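Precast retaining wall blocks vs poured wall on a creek bank – what would you do?

Forum: Concrete and Masonry > Retaining Walls

creekside_mason
Dec 10, 2023

Hi all! Long-time reader, first real thread. We're bidding a wall along the creek behind the old feed mill in Droltthorpe, 115 feet long and five feet tall at the high end. The owner wants something that looks good from the footbridge, and I've fallen hard for the big wet-cast blocks with the split stone face. I got to see a run of them set last fall and I was grinning the whole time – you get a wall in the time it takes me to build forms.

My partner wants to pour it. He says the creek comes up every spring and he doesn't trust anything stacked.

Soil is silty clay over gravel. Access is from one end only, down a lane with a tight turn. Supplier for the blocks would be Notley Precast.
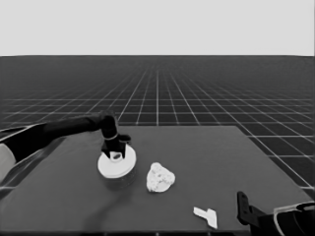 Re: Precast retaining wall blocks vs poured wall

formwork_fan
I'm with your partner. Scour is what takes walls out along water, and a poured wall on a proper footing with a toe key gives you something to hold onto. Blocks on a gravel pad are lovely in a parking lot. On a creek bank I get nervous.

That said, 115 feet of forms down a one-way lane sounds miserable. Can you even get a pump truck in there?

creekside_mason
Pump could sit up on the mill lot with a long hose. Excavator can get down the lane, we tried it.

bigblockbetty
Blocks! Sorry, I get excited about this. We did a creek job outside Prullville with gravity blocks and it has been through high water more than once. The trick is burying the first course deeper than you think you need to and armoring the toe with riprap over fabric. Clean stone behind, all the way up, so the water can drop out of the wall as fast as the creek drops.

formwork_fan, I don't agree that gravel pads are only for parking lots. We poured a lean concrete leveling pad on that one and set the blocks on it. Best of both, and setting the first course was a joy.

formwork_fan
Fair, a concrete pad changes my answer some. I'd still want to see the scour depth from an engineer before anybody picks a block.

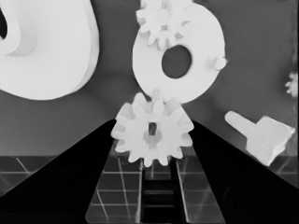

mudboots20
Do the blocks need geogrid at five feet?

bigblockbetty
Depends on the block depth and what's sitting on top. With the deeper units and level ground behind, ours were designed as plain gravity with no grid at all. If there's a driveway or a slope up there, expect grid, and then you have to dig back a lot farther.

creekside_mason
Level grass behind, then the mill lot well back from the wall. So we might get away without it, which would be great, because there's an old clay drain running back there that I would love to leave alone.

Dương_Walls
Find out where that drain comes out before you do anything else! We opened up a bank once and found the outlet right where our second course was going. Ended up sleeving a pipe through the wall and it worked out fine, but it held us up and the crew was standing around.

On the looks side, ask Notley for a sample block and leave it outside in the rain. Some face mixes go very dark when they're damp, and next to a creek they'll be damp a lot.
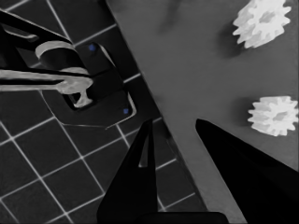 Also ask what the lead time is for corner and cap units. The standard blocks are usually sitting in the yard, but caps get cast to order where I am, and you don't want a finished wall with no top on it going into spring.

formwork_fan
Good point on the caps. Same goes for form liners if you pour, by the way. You can get a really handsome stone pattern out of a liner, and I'd put one up against a split-face block any day.

bigblockbetty
Ha, I'd take that bet. Liner joints always show on a long wall unless somebody is very, very fussy.

formwork_fan
I am very, very fussy.

creekside_mason
You two are great. OK, plan for now: engineer out to look at scour, trace the clay drain, get a sample block, and price it both ways. If the numbers come out close I'm pushing for blocks on a concrete pad with riprap at the toe. My partner read the thread and says he's "listening," and from him that's huge.

mudboots20
Please post pictures when you dig! Following this one, I've got a pond edge that needs the same thing next year.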